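December 22, 2023

Folding table, Altley room. Went over the pine top before lunch. The boards differ in color and there are knots in them, but the grain is smooth enough that knits shouldn't snag. Left it unvarnished for now. Ran the Wostow folding list again, 15 garments, 4 of them knits.

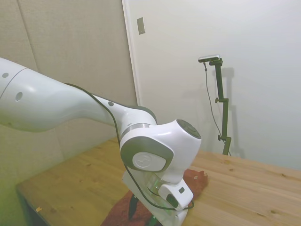
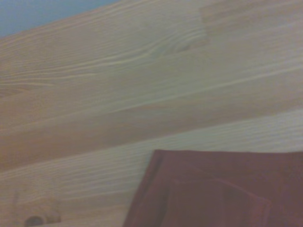
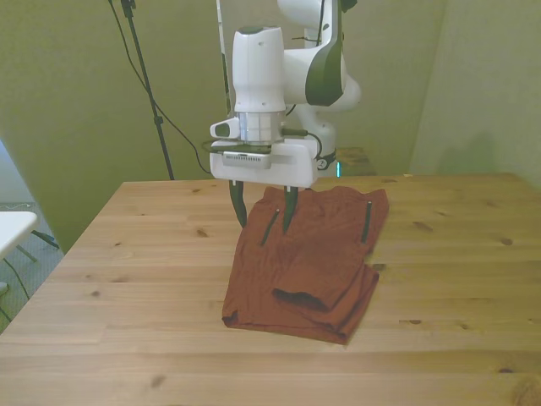 Nuanchan Wiriya thinks the knits should be folded in half lengthwise first, with any stripes used as the guide for the crease – she gets a flatter stack that way and doesn't have to go back over the waistbands. Will try it on the next batch. Still need a bin label for the Mousavi items, and the September sheet is missing a page.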